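Getting a wood tabletop to look right in a render

Quick notes, wrote these up after redoing the same table way too many times. Works in Atier and should work in anything with a basic node editor.

1. Start with the grain, not the color. Grayscale noise, stretched long one way. Stretch of 27 was good for me. Higher and it turns into corduroy.

2. Rotate it. Grain dead straight to the camera looks fake. I use 30 degrees.

3. Now color. Two tones close together, burnt orange and a rust. Dont go to brown yet, you can always darken later.

4. Break it up. Second noise, big and soft, multiply on top at low strength. Gives you the lighter patches.

5. Bump: tiny. If you can see it from across the room its too much.

6. Roughness. Most people leave it flat. Plug the grain in here too, just a little.

7. Lights. One soft light off to the side, a weak fill. Put a few things on the table before you judge anything. Bare wood with no shadows on it tells you nothing. Anything will do, I grab free stuff from the Hukville pack. Pale objects are best, you see the orange bouncing (or not bouncing).

8. Render small first. 107 samples was enough for a test, save the long one for overnight.

Problem: grain looks blurry up close. Texture too small, or filtering is on. Check filtering first, teh texture is usualy fine.

Problem: whole thing too orange. Check white balance before you touch the wood. Cost me an evening.

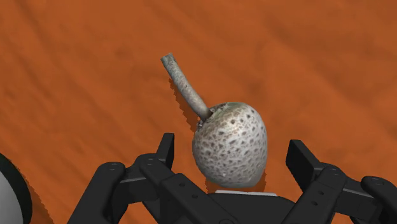
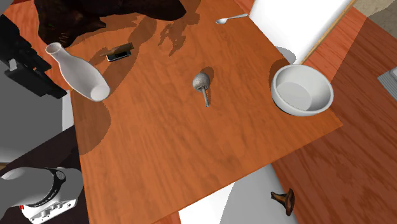
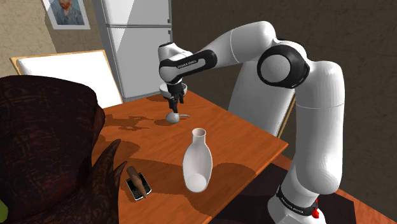
Test renders, orange wood top.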